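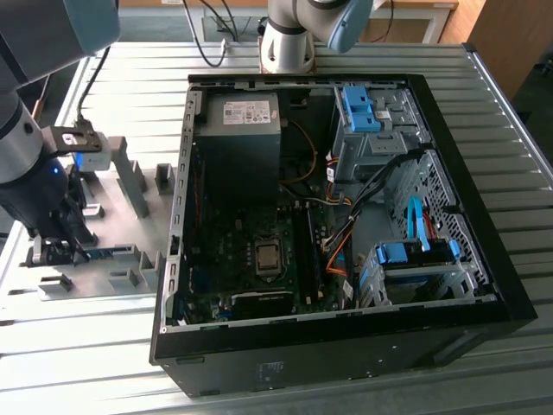 Undine Outreach Eye Service
Progress report to the Lockyer Fund
Reporting period: second half of the grant year, to the end of August

1. Summary

The grant supports cataract screening and surgery for people living in Trodska and the outlying villages, who would otherwise have to travel to the mainland hospital at Idamholm. During the period the service held 13 screening clinics and saw 800 patients. Of these, 295 were referred for surgery. The remainder were given spectacles, treated for minor conditions or discharged with advice.

The service is on course to meet the targets agreed with the Fund, with one exception, which is set out in section 3.

2. Clinical activity

Screening clinics were held in the school hall at Trodska and, when the road allowed, in the two valley health posts. Attendance at the health posts was higher than in the first half of the year. We attribute this to the earlier start time, which lets patients return home on the afternoon bus.

Surgery took place at Idamholm under the existing agreement with the hospital. The service has the use of one theatre every Wednesday. Dr Édgar Ccori continued as lead surgeon and was joined in May by a second ophthalmologist on a part-time contract. Follow-up on the day after surgery was carried out before patients left the hospital hostel — the later check, at one month, was done by the nursing team in Trodska.
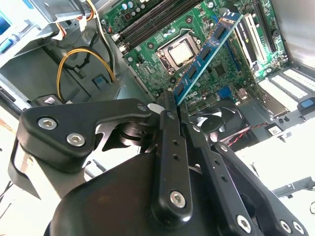
The nursing team has asked for a second portable slit lamp, as the present one must be carried between sites and is not available when two clinics fall on the same day. The cost can be met from the underspend on transport and we seek the Fund's approval for this change.

3. Waiting times

The agreed target was that no patient should wait more than 20 weeks between referral and surgery. This was not met for patients needing surgery on a second eye. Theatre time was lost in the spring when the steriliser was out of service, and first-eye cases were given priority once lists resumed. The hospital has offered additional sessions in the autumn. We expect these to clear the delay, provided that the supply of lenses is maintained. 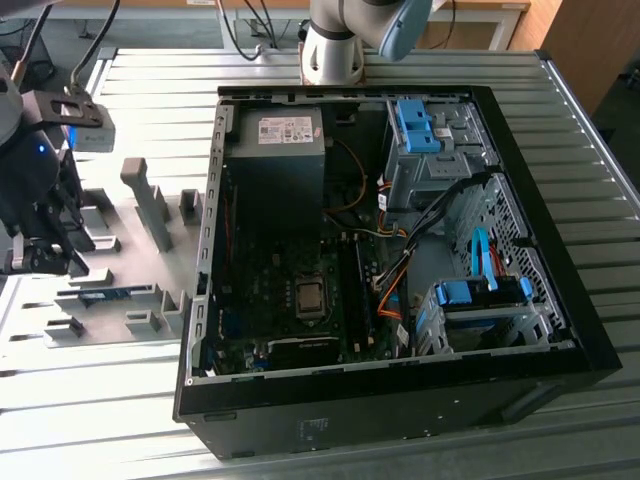

4. Staffing and training

Two nurses from the valley health posts completed the course in vision testing and now run the first stage of screening without supervision. A third nurse withdrew for family reasons and her place has been offered to a colleague at Trodska. The post of patient transport co-ordinator remains vacant. It has been advertised twice, and the duties are at present shared between the clinic clerks.

5. Finance

Spending is within budget under all headings except surgical consumables, where prices rose after the contract was renewed. A full statement of accounts is attached as Annex A.

6. Next period

Clinics will continue on the present pattern until the winter closure of the valley road. The service will report separately on the outcome of the additional theatre sessions.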